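**Arnik releases Iser 8, manipulation software that knows when to leave the trash alone**

*New version adds pale-object perception, rim-aware planning and a log file a person can read*

SARKDEN, March. Arnik today released Iser 8, the latest version of its perception and motion planning software for single-arm robots. The release is the product of a long winter spent teaching an arm to throw things away, a skill the company had assumed it would have by lunch on the first day.

Iser takes in camera images, works out what is on the table, plans a path for the arm and decides when to open the gripper. Version 8 rewrites the first two of those steps and leaves the fourth mostly alone, as it was the only one that had never caused a meeting.

The main addition is a perception module called Sotiropoulos, built for objects that share a color with whatever they are sitting on. Earlier versions did very well with red blocks on dark mats. Customers, it emerged, own few red blocks and even fewer dark mats. They own white tables, clear packaging and crumpled bits of film that look different every time they are put down.

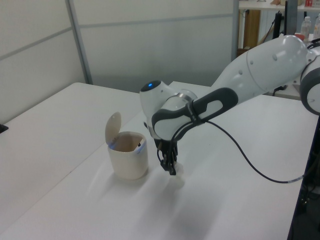
Sotiropoulos handles this by asking two separate questions where the old code asked one. The first is whether anything is there. The second is what shape it is, and the module is allowed to answer "unclear" and go on working. It also treats shadows as evidence. On a white table, the soft gray shadow stretching away below the gripper can be easier to find than a pale scrap near the fingertips, and Iser 7 had a regrettable habit of trying to pick up the shadow. Iser 8 uses the shadow to judge height and then lets it be.

The module was tuned on 1,079 recorded pick attempts at the company's Sarkden test bench. Of those, 791 ended with the object in the bin. The rest were more educational. Arnik is publishing both numbers because customers kept asking for the first and finding out about the second on their own.

Planning has changed as well. Iser 7 treated a container as a box with a hole in the top, a model that works until the container has a lid. Iser 8 represents the rim, the opening and any raised lid as separate surfaces, each with its own clearance. An integrator can tell the planner to approach from the side away from the hinge, and the planner will now do so without taking a scenic route over the operator's keyboard.

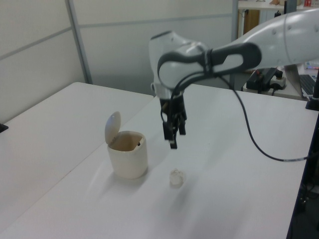 Cable handling, the most requested feature for three releases running, has finally arrived. The planner keeps a simple model of any cable routed outside the arm and charges a cost for motions that would drag it across the work. The model is a curve with some sag in it. Arnik's engineers would like it known that they tried a full physical simulation first, and that it was beautiful, and that it took longer to run than the cable took to fall off.

Other changes in Iser 8:

- Grasp candidates are now ranked with reasons attached, in sentences. "Rejected: finger would touch lid" replaces error code 100.
- Camera calibration can be checked from the command line in a single step. The old procedure had a laminated card.
- Failed attempts are saved with the plan, the images and the gripper commands together, so they can be replayed against a new build overnight.
- The "retry forever" setting has been removed. Users who relied on it are encouraged to think about what they were doing.
- Place targets can be drawn directly on the camera view, including on targets much smaller than a dinner plate.

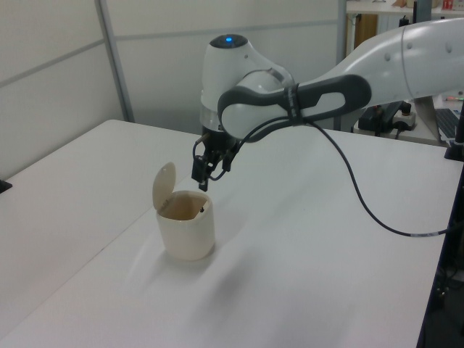

The replay tool may turn out to be the part that integrators use most. It takes a folder of old failures and reports which of them the new planner would have attempted differently, and how. It makes no promise that different means better. During development it was run every night at 2 a.m., and the morning report was read with coffee and occasional dread.

Some things are not in this release. Iser 8 plans for one arm at a time. It doesn't open lids, only works around lids that are already open. Clear objects lying on top of other clear objects remain difficult, and the documentation says so on the first page instead of the last.

**Availability**

Iser 8 is available now to existing license holders as a standard update. Projects saved in Iser 7 will open in the new version, though containers need to be redefined once to pick up the new rim model. A migration script does most of this and prints a polite list of whatever it couldn't figure out. Iser 7 will receive fixes through December.

**About Arnik**

Arnik writes perception, planning and tooling software for robot arms from its office in Sarkden. Its products are used by integrators and laboratories with small objects to move and limited patience for moving them by hand. Press inquiries and evaluation requests can be sent through the contact form on the company's website, which is checked by a person.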